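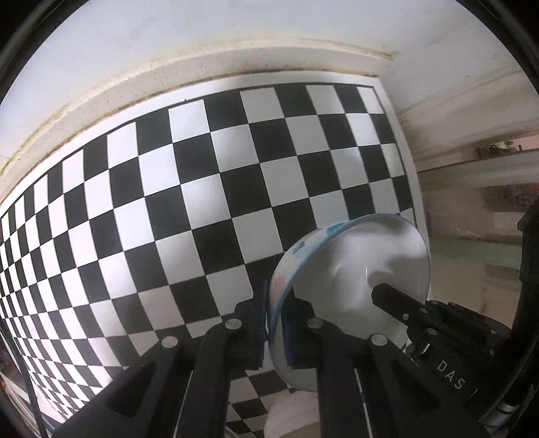
Galleries > Tableware > Plodevmont

Plodevmont bowls and plates

Salma Ait Brahim went through the Plodevmont shelf in May and set aside 9 pieces. Most are white with a painted border, and almost all are in daily use. The bowl has a blue floral pattern at the lip and a faint pink motif lower down on the outside. The glaze is glossy.
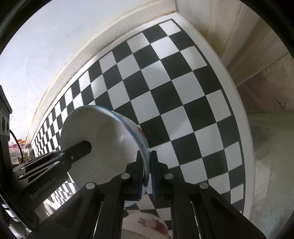 Round white plate with a thin band in blue and light blue on the rim.

The rest of the set will be added when it has been sorted. Page updated 8 November 2022.

Recent galleries
Skandwood trays
Liu teapots
Plorker mugs, part 3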